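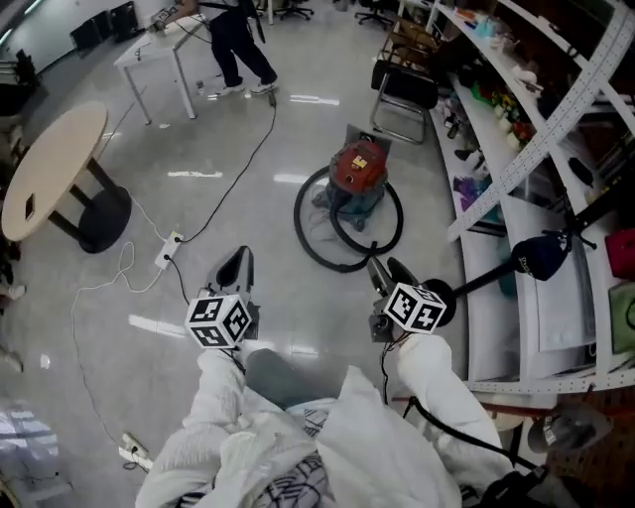 The shop vacuum in the middle of the tiled floor, hose coiled about the base.

It has been the practice of this blog to report on household and workplace matters in the order in which they are dealt with, and October has been given over to floors. Readers who followed the earlier entries on shelving at the Bivstead workroom will recall that the floor was deferred at that time. It can be deferred no longer.

The floor is a pale grey polished tile. It is a handsome surface and an unforgiving one. The overhead lights are reflected in it, and with them every crumb, thread and footprint. On carpet a day's dust may pass unremarked until the end of the week. On polished tile it is apparent by mid-morning, particularly to anyone seated.

For this reason I have adopted a wet-dry vacuum in place of the broom and mop. The model has a red top and a grey-blue base on casters, and the black hose is long enough to be wound round the machine when it is at rest. I had previously used an upright cleaner from Jorkel, which served adequately on rugs but scattered grit across hard floors before it could be collected. The Jorkel has been retired to the upstairs landing, where there is a rug.

The procedure now followed is set out below for those who have written to enquire.

Chairs are moved first. The office chairs on rolling bases present no difficulty and may be pushed to the far end of the room. The padded chair with the chrome frame must be lifted, as dragging it leaves a mark which takes some effort to remove. The round table on its black pedestal is left where it stands and cleaned around. It is heavier than it looks, and the pedestal leaves very little floor uncovered.

Cables are the second matter, and I regret to say the principal one. There are power strips on the floor, with black and white leads running off in several directions, and a vacuum on casters will not roll over a lead without complaint. My present method is to switch off each strip, unplug it at the wall and lift the whole arrangement on to a chair seat. This occupies more time than the vacuuming. I have ordered a length of cable cover from Plukon and intend to lay it along the route to the back of the room, although the white lead, which curls off to the left in loops, is plainly longer than its task requires and ought simply to be replaced.

Dry work precedes wet work in all cases. The filter is changed over between the two – a step I omitted on the first occasion, at the cost of the filter. A replacement was obtained from Ó Dubhghaill, the hardware merchant on the quay, whose counter staff were courteous about it.

The full routine takes 47 minutes with the room clear and 87 with the room in use. I had expected the difference to be smaller. People standing at the tables are perfectly willing to move, but bags, shoes and conversations move with them, and the same stretch of tile is then cleaned 2 times. Early morning remains the better hour.

One question is outstanding, namely where the vacuum should live. The foot of the white shelving would be convenient, but the hose catches there. A cupboard has been proposed, and measurements are to be taken before the next entry.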